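Wrist-view demonstration gathering

Wrist-view demonstration gathering is a way of collecting examples for a learning system in which a small camera sits at the wrist or gripper of a robot and records what the fingers are facing while a person guides the arm through a chore. The recordings are later used to train a policy, a program that picks the next motion from the current view. The method is popular because it is cheap. Whether it teaches as much as its supporters say is disputed.

Background

Early collections relied on a fixed camera across the room. The wrist view was taken up because the arm no longer blocked the picture, and because the same camera could travel from one site to the next with little setup. Stukeo, a collection firm, ran one of the better documented efforts in Wultivcombe, where operators recorded wiping, picking and placing in ordinary homes. The firm's summary, dated January 31, 2024, lists 300 episodes from 12 homes. It does not say how many were thrown out, and later writers have had to guess.

Procedure

An operator moves the arm through the task, usually for under a minute, and marks the start and end. A second person reviews the episode and attaches a short label such as "wipe the ledge". Episodes with long pauses are trimmed. Practice varies on failed attempts: some groups delete them, others keep them under a separate label. The Rodrigues protocol, used by several small teams, keeps them all, though its authors give little evidence that this helps.

Plain surfaces

Stone counters, shower ledges and tiled floors make up a large share of household recordings and are the weakest part of most of them. Natural stone carries veins, pits and stains of its own, and a label saying "clean" or "dirty" depends on the reviewer's eye. In a recheck by Dinesh Pisharody, two reviewers went through 122 stone-surface episodes and disagreed on 50 of them. Pisharody took this as a sign that the labels were close to useless for training a wiping policy. Stukeo replied that the disagreements were minor – a claim it has not backed with numbers.

Criticism

The usual complaint is that episode totals are quoted as if every episode were worth the same. A gripper passing over bare stone adds little if the collection already holds many such passes. Drinamex, a competing set released in November, reports hours in place of episodes, which hides the problem in a different unit. Neither group has published a test on homes left out of training.

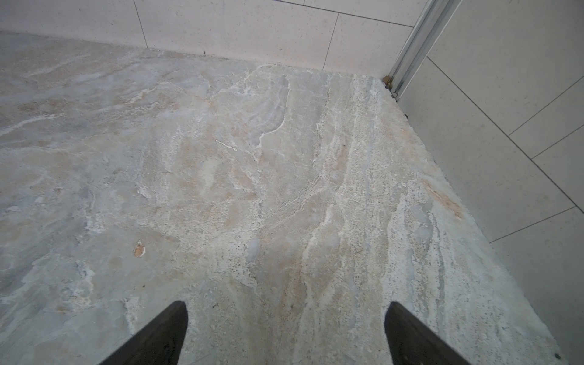

A narrower objection concerns scale. A wrist camera close to a surface gives few clues to size, and a policy may treat a small mark and a large one alike. Adding a depth sensor is the common answer, but depth readings do not tell a stain from a vein, and the added cost removes much of the reason for choosing the method.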